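Home Shop Hair Gift Sets Cart

Clollero Mixed Hair Tie Set

If you are anything like me, you own plenty of hair ties and can never lay your hands on one when the pasta is boiling over. Lucie Sutherland and I put this mix together last May so there would be something in it for every kind of day - gym, school run, dinner out - and we have been fussing over it ever since. 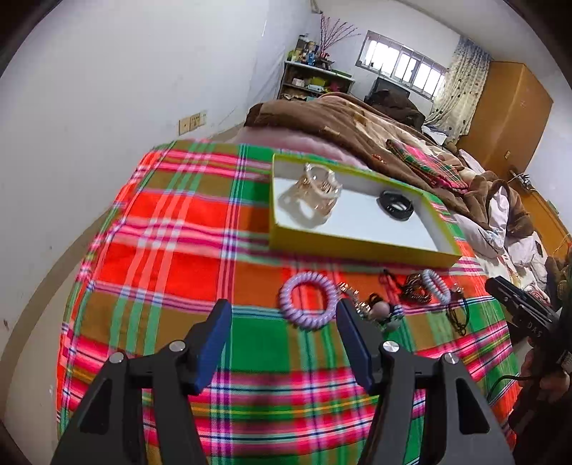
Spiral ties are the ones our customers come back for, and I wear mine nearly every day. They hold a thick ponytail without much tugging. The lavender one is my favorite, a good chunky ring with shiny coils, and the pale blue-grey is a nice quiet choice for the office. For dressing up, try the gold and silver links or the brown and bronze beads - both look lovely around a low bun.

Rinse the spirals in warm water if they stretch out, and leave them overnight. Orders over $30 ship free from our Drinudthorpe shop.

Comments (2)

Brayden Gill: Bought these for my daughter and my wife took half of them. Ordering again!

M. Oritz: Do you sell the lavender on its own?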